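Gripper fingers stay open in simulator before the pick step — student team entry

Posted in: School and Club Robotics, Simulation

Rullano
Our club is preparing an entry for the Vimomthorpe student challenge. The team consists of 7 students in grades nine and ten. In the simulator, the arm moves down to the counter and stops, but the close command has no effect. The run ends after 14 seconds with no error message. We have reloaded the project 3 times. The rules require that all runs use the supplied gripper model without changes. We would appreciate advice on which settings to check before the April deadline.

Fahmy
Please check the units. One of our student groups had the same difficulty last term, and their finger travel had been entered in centimeters where the program expected meters.

Rirkevent
The previous reply may apply, but a run that ends without an error usually points to the order of commands. The close command is ignored while the arm is still settling. Add a short wait after the descent — some 4 seconds is sufficient — and then send the close command. Teams should save the wrist view at the stopping point and attach it to the entry log. 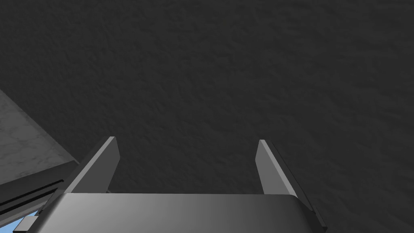
Related topics in School and Club Robotics
Submitting an entry log
Changing the length of a run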